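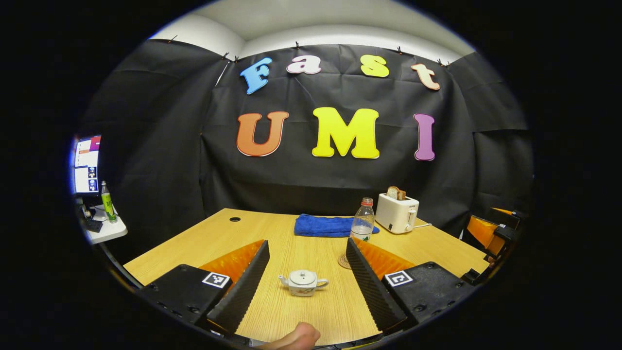 black cloth + foam letters, my table

bench_scraps
Posted April 2, 2021
OK so finally got the black cloth up for the breakfast table display. Five little black clips along the top edge, cloth comes around both sides so its closed in on three sides. Letters are foam. Problem is the wrinkles. Big loose folds everywhere and I can't stop looking at them. Also not sure about the stuff on the table, toaster, teapot, blue towel, water bottle. Too much? Have the room at Pesel till the end of the week then it all comes down. Ideas pls, cheap ones

tealeaf40
Steam it. While its hanging. Don't take it down.

norahknits
more clips. five isn't enough for cloth that heavy, it sags between them and thats where your folds start. I use 17 on mine and it's a narrower wall than that

bench_scraps
17?? I have five clips lol. Hinds was out of the small black ones, they only had the giant silver kind

tealeaf40
Giant silver kind will show like crazy on black. Wait for the small ones or use pins in between.

dutch_oven_dan
Going to disagree with everybody, leave the wrinkles. It's cloth. Looks like cloth. You pull it dead flat and it looks like a chalkboard. The letters are the thing people look at anyway, that yellow M is huge

norahknits
letters are great, agree. still steam it

bench_scraps
ty on the letters. The top row took forever, I wanted the F tipped a little and then the t went its own way with the curve of the cloth. Kinda like it now

papercutpat
What are you sticking them up with? I did foam on felt last September and lost half the row overnight. Came in and the vowels were on the floor

bench_scraps
double sided tape, the foam kind, plus a pin through the heavy ones. Holding so far

papercutpat
Pins yes. Tape alone no. Tape doesn't like fabric. If you steam it do NOT go near the letters, the heat gets into the adhesive and they slide. Ask me how I know

tealeaf40
ok fair, steam around the letters then. Or take them off first. Sorry should of said

dutch_oven_dan
or leave the wrinkles

norahknits
dan

kettle_mo
Coming at this from the table side. Get rid of the water bottle. Red cap pulls your eye right to the middle and the bottle's mostly empty so it looks like somebody left it there. Teapot's the nicest thing on that table and it's white on pale wood, give it something to stand on. Coaster is RIGHT THERE behind it

bench_scraps
the coaster's cork, would that look ok under a porcelain pot? thought it might look cheap

kettle_mo
Cork and white china is fine. Very normal kitchen. Or fold the blue towel smaller and put the pot on that, then you've got blue up front and the blue F up top. Right now the towel's at the back doing nothing.

tealeaf40
Don't put a teapot on a folded towel, it'll tip. Lids roll. I've lost two lids that way

kettle_mo
It's a display, nobody is pouring

tealeaf40
people pick things up

papercutpat
Keep the toaster where it is imo. Toast sticking up is the best bit. But the cord!! White cord straight across the table to the right. You've got a black cable hole in the back corner, use it

bench_scraps
hole is back LEFT, toaster is on the right. Cord would have to go behind everything. Could swap sides I guess? Bottle out, toaster over to the left, towel on the right

papercutpat
do that. Cord goes back and down, done. check the plug fits thru first, some of those holes are tiny

dutch_oven_dan
Plug won't fit. Mine was the same kind of table, Plillavwood, little round hole, made for a phone charger or something. Ended up taping the cord under the back edge with black gaffer

norahknits
gaffer is good but get it off same day or it leaves goo on the finish

dutch_oven_dan
never had goo

norahknits
then you've got better tape than me

bench_scraps
what's the wood like for goo, mines pale with a fine grain, no idea if it's sealed

kettle_mo
Test underneath. Piece of tape, leave it a couple hours.

tealeaf40
Is the toast going to be the same toast all week btw

bench_scraps
no lol. Fresh slice every morning, its two slots so I might do two. Or is one better

kettle_mo
One. Two looks like an ad

dutch_oven_dan
Two. One looks lonely

papercutpat
one

bench_scraps
ok so list: more clips or pins, steam but keep off the letters, bottle out, toaster left, cord down the back or taped, coaster under the pot. Budget left is 40 so clips first. Does anyone know if Cosine has the small black ones? Site says a box of 200 which is insane

norahknits
they split boxes at the counter if you ask. get more than 17

dutch_oven_dan
Post one after. Bet you a slice of toast it looked better with the folds

bench_scraps
will do. off to find the steamer, think its under the sink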